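Search this book Go Advanced Titles Authors

Chapter 6
Setting Up the Work Area

Most people who decide to build a robot at home start with the robot. They pick a motor, order a controller, and clear a corner of the kitchen table. A few weeks later the parts have spread over three rooms and the machine can't be tested because there is no open floor to run it on. This chapter takes the job in the other order. Before you cut or wire anything for the mobile base you will build in Chapters 7 through 11, you will lay out a place to store parts, a place to work on them, and a marked place to run the finished machine.

The build we follow in this part of the book is a small wheeled carrier called Moto. It has two driven wheels, one swivel caster at the back, and a flat deck for a load. Nusrat Tarar designed it for a shared workshop and has rebuilt it several times. The version in this book uses a Brivell motor board and a Tetus battery tray, but any parts with the same ratings will do. The frame is cut from a single 2000 mm length of slotted rail, and the finished deck is 418 mm long. Write both figures inside the front cover of your notebook. You will need them again when you cut the rail in Section 7.2.

6.1 What the work area has to do

A work area for a robot build has to hold parts so that you can find them, and it has to keep people and the machine apart while the machine is running. In a garage you may be the only person there, and the second job seems less pressing. It still matters. A carrier with a bad line of code can cross a room before you reach the switch.

In a shared shop you also have to live with other people's projects. Ask what storage you are allowed to keep between sessions. Some shops give each member a shelf, and some give nothing, in which case everything must go home with you in a box. Find this out before you buy crates.

6.2 Storage

Use open shelving if you can get it. Slotted metal uprights are easy to find secondhand, and the slots let you move a shelf when the parts change. Put casters on the unit if your floor is shared. Choose casters with brakes, and set the brakes every time you park it.

Crates should all be the same kind. Crates that match will stack, and a lid you don't have to remove is time saved every session. Sort by stage of the build instead of by type of part: drive, power, control, body. When you sit down to do the drive, you pull one crate and leave the rest alone.

Label the front face of each crate, never the top. A top label disappears as soon as something is stacked over it. Write the stage in large letters and keep the detailed list on a card inside.

Cables are the exception to sorting by stage. Keep loose cables in a crate of their own near the bench, tie each one in a coil, and tag both ends. If you skip the coils you will pay for it later — untangling a black cable from nine other black cables is dull work.

6.3 The test floor

Moto needs a start position that is the same every time. Without one, you can't tell whether a change in its path came from your code or from where you set it down. Mark the position on the floor with colored tape. A square is easiest, a little larger than the machine, with one side facing the direction of travel.

On carpet, press the tape down hard at the corners, where the pieces overlap. Check it before each session. Low-pile carpet is acceptable for the runs in this book, but the wheels will drag more than they do on a hard floor, so record which surface you used. 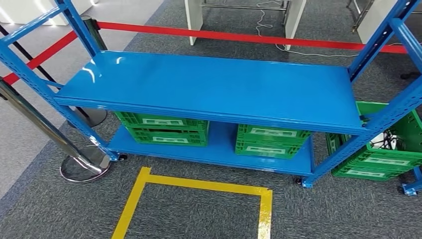
Visser Community Workshop, Home Robotics Section

The tape marking and the shelving share one stretch of carpet, with green crates stacked in pairs on the lower shelf and a red belt barrier running behind the unit. Belt posts suit a shared room well. They go up quickly, and people already know what they mean. At home, a rope between two chairs is enough.

Leave a clear path from your seat to the stop switch. Keep loose cables off the carpet inside the test floor, including the charger lead.

6.4 Before you go on

Draw your work area to scale on one sheet of paper. Show the shelving, the bench, the start square, the barrier, and the nearest outlet. Then walk from the bench to the start square carrying a full crate. If you have to turn sideways, move something and draw it again.

Keep the drawing. Section 9.4 asks you to add the charging point to it.

Related sections
Cutting and Squaring Slotted Rail
Choosing Casters for a Small Carrier
Stop Switches and Where to Put Them
Notebook Pages for Chapter 6

Reader comments (3)

dbl_shim
Is the 418 the deck alone or with the bumper on? Section 7.2 reads like it includes the bumper.

garage_left
Deck alone. The bumper gets added in Chapter 10.

pell.r Mar 2, 2023
We used masking tape for the start square and it peeled up within a week. Switched to proper floor tape and it has stayed put since February.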